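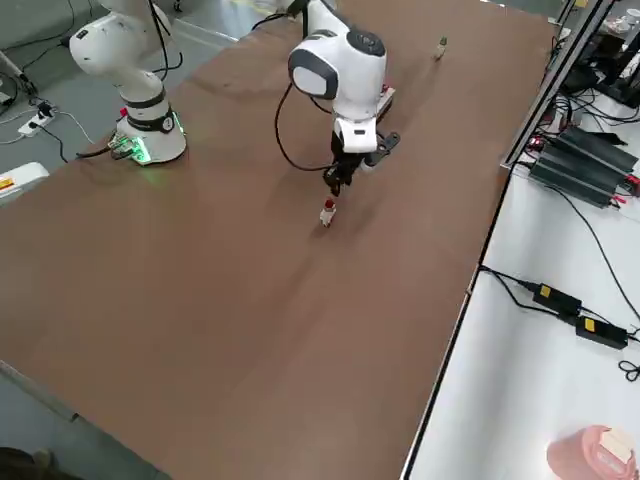

The clear worktop is the most oversold idea in tidying, and I have spent most of January being told otherwise. The argument goes that if you strip a surface back to the job in hand, the rest of the room will fall into line. I doubt it. Look at the brown board covering the big table, with one small white thing with a red top standing on it and a pale beige one further back, and you'd say somebody had won the battle. Then look past the far right edge, where black equipment and cables are heaped up behind a grey rail, and at the white side table with black wires running across it. The middle is tidy enough. The mess has simply gone to live next door.

Features > Home & Workshop > Tidying

4 min read

I came to all this through Remerley, a firm in Rerkville that charges £359 to visit your workroom and tell you what should be on the table. The fee covers a morning, a written plan and a roll of sticky labels. Its method has three zones. There is the surface, which should hold what you are using now. There is the margin, meaning anything within arm's reach. Everything else is "the hinterland", a word I had hoped not to hear from someone holding a label maker.

My own room is not large. It has a table I bought second-hand, a shelf that leans, and a box of plugs belonging to appliances I no longer own. The consultant was polite about all of it. She cleared the table in 20 minutes and it looked marvellous. The stuff from it went into a crate, the crate went under the window, and by the end of the week I was kneeling on the floor looking for the scissors.

When I rang to mention this, I was told that the crate was a transitional measure. It is still there.

Esmaeil Bakhtiari has repaired clocks and radios in the same Rerkville back room for 12 years, and he was the only person I spoke to who had nothing to sell. His bench is covered with a sheet of hardboard that he turns over when one side gets too scarred. He likes a plain matte surface, as small screws show up on it and don't skate about. On that much he and Remerley agree.

They part company over the cables. Remerley wants every lead coiled, tied and labelled at both ends. Bakhtiari tried it for a winter. "I was spending my evenings undoing ties," he told me. "You move one thing six inches and you have to cut it all open again." He now leaves slack wherever something has to shift, and ties only the leads that never move. It looks dreadful. He can also find the end of any wire in the room, which I watched him do, without switching the big light on.

The products don't help as much as the catalogues suggest. I bought a Kordestani cable tray, which bolts under a table and is meant to swallow the lot. It swallowed four leads and a plug. The fifth plug was too fat for the opening, so it hangs outside, like a coat in a door. The Stundent side table was better value at £55 and I would buy it again, though I should say what became of it. I put it beside the main table to keep the main table clear. Within a fortnight it held a power pack, two chargers, a mug and the instructions for the cable tray.

That is my real quarrel with the clear surface. It treats the table as the room. A side table is a fine thing, but it is a second place to put things down, and anyone who has owned one knows how that goes. Photographs flatter the method too, provided they are taken close up. Pull back a little and there is generally a corner that didn't make the brochure.

I asked Remerley how many clients still had clear tables after a year. They don't keep track, I was told, because every client's journey is different.

I have kept some of it. The hardboard was worth copying, and mine cost less than the sticky labels would have done on their own. Small bits now stand upright on the board, well apart, so that I see them before my elbow does. The plugs I threw away, except for one that might belong to the old lamp - I haven't found the lamp yet. It may be in the crate.

Contact us | Copyright Home & Workshop | Back to top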